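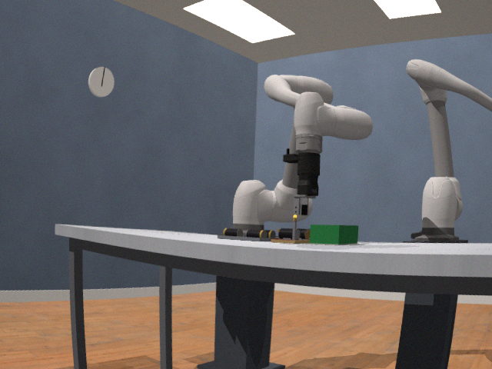

Cell Practice, Unit 4: Rules for a Two-Arm Table
Handout revised 9/27/22. Instructor: Getsemaní Zavala

Read this before you open the simulator. I know you'll open the simulator first. Read it anyway, afterward, while your arm is stuck.

4.1 Why we have rules in a place where nothing can break

A simulated arm can go straight through a table and come out the other side with its paint intact. Students find this restful. The real cell has no such manners, and the habits you bring to it are the ones you picked up here. Treat every contact you didn't plan as a fault, write it down, and stop the run.

4.2 Before the first move

Check that the model matches the cell sheet: bases, table height, tool length. A tool entered 29 mm too short will look fine until it's asked to pick something up.

Say which arm has the shared space. One arm at a time, by name, in the log. "They'll work it out" is not an entry.

Park the other arm and leave it parked. If it has no task, it has no reason to be moving.

4.3 Approach

Come down from above, slowly. Our class limit is 300 mm per second in open space and far less near the table. Pick your own number for the last stretch and be ready to defend it to Dulce Arriaga, who grades these and drives under the speed limit.

Thin upright parts deserve extra room. So does anything standing next to them. Plan the way out before you close the fingers, and check the whole wrist for clearance. The fingertips get all the attention, and the wrist does most of the knocking over.

4.4 Stopping

A stop ends the run. You don't clear it and carry on as if you'd sneezed. Note the pose, the program line and what you meant to happen, then start again from home.

The Bukov team logged 1,316 runs in June and wrote "unknown" as the cause of more than 423 stops. Please don't be the Bukov team.

4.5 To hand in

One page on a single pick, with your speeds, your parked pose and every stop. Perfect logs will be read twice.

Print this page | E-mail this page
2 comments | 5 shares
© Sterora Training. Contact the course office. Back to top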